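Itmont Cable and Hand Tool Notes

README for the bench corner set, second release

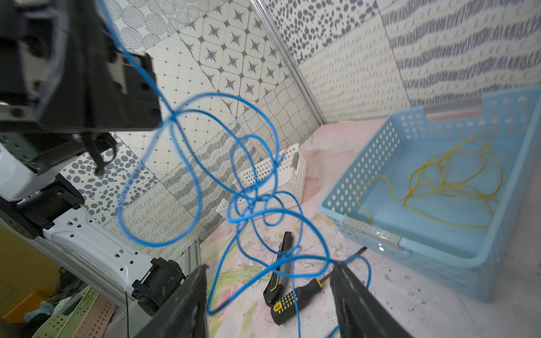

How should a long cable be put away so that it can be used again without picking at knots?
Coil it in loops of the same size, turn every second loop under, and tie the finished coil in two places before it leaves your hand.

Contents

The set holds 71 short written records on keeping cables and hand tools in order at a workbench. Each record covers one job: freeing a tangle, coiling, tying, hanging, or putting a tool back. The records are plain text, one per file. A separate index lists the file name, the job, the kind of item and the bench it was written for.

There are two benches, Grotside and Beddoe. Grotside is the corner bench with tile on both sides and a pale top that has picked up a lot of stains. Beddoe is a longer bench against a plain wall and is used mainly for sorting. Records from the two benches use the same terms, except that the Beddoe records say "hank" where the Grotside ones say "coil." We left that alone.

Items covered

Network and data cables, mostly blue
Extension cords
Utility knives
Screwdrivers, slotted and cross
Perforated baskets and open trays

Pliers and cutters were in the first release and have been moved to Gomine, our general hand tool list.

Working order for a tangle

The records follow one order throughout.

1. Close the knives and move them to the tray, along with anything else that has an edge or a point.
2. Find one end of the cable. If both ends are buried, start with the loosest outer loop.
3. Open the tangle outward with your fingers. Do not pull on an end to see what moves.
4. When two strands cross tightly, push slack into the crossing from both sides until it opens.
5. Lay the freed length on the bench in a wide curve.
6. Check for sharp bends. Straighten them by hand and note them in the record.

A cable that has kept a hard kink goes to the test box and is not coiled with the others.

Fields in the index

file: name of the text file
job: one of the five jobs listed under Contents
item: cable, cord, knife, screwdriver or basket
bench: Grotside or Beddoe
length: short, medium or long, judged by eye
note: free text, often blank

Known problems

The length field is uneven. What one bench calls medium the other may call long, so don't compare lengths between benches. Two records on extension cords repeat most of each other's text; both were kept so that the file numbers would not shift. Basket records from Beddoe leave out the size of the holes, which matters if you plan to pass ties through them.

Use

You may copy, edit and print the records. Shops that post them on a wall usually want the working order and the tie instructions on one sheet, and a print version is in the folder named wall. Corrections can be added to the note field and sent in with the file name. We go through them on Tuesday.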